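Ukcombe by-election: polling stations open this Saturday

Voters across Ukcombe and the neighbouring village of Vanby will go to the polls this Saturday to fill the one vacant seat on the town council, and we at the elections office would dearly like to see as many of you there as can manage it.

There are 6 candidates on the ballot paper and 8 polling stations, including the new one at Vilalia Hall, which replaces the old school room in Zervas Lane. If you have voted in Zervas Lane for years, and plenty of you have, please do look at your poll card before setting out, as it will tell you exactly where to go. You needn't bring the card with you, though you will need photo ID.

So far 245 residents have asked for a postal vote, and 228 of those packs have already gone out, with the rest to follow by first-class post.

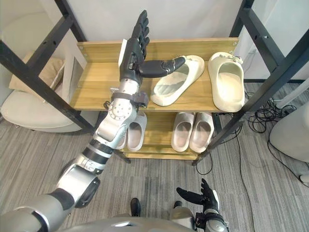 Anyone who hasn't had time to post theirs back may hand it in at any Ukcombe polling station before voting closes, along with the short form that the staff will give you. Vilalia Hall has a ramp at the side door and parking at the back, and our staff will gladly help anyone who would like a hand.

The count begins that same evening at the town hall, and the result will be posted on the council noticeboard and website once it has been declared.

Issued by the Elections Office, Ukcombe Town Council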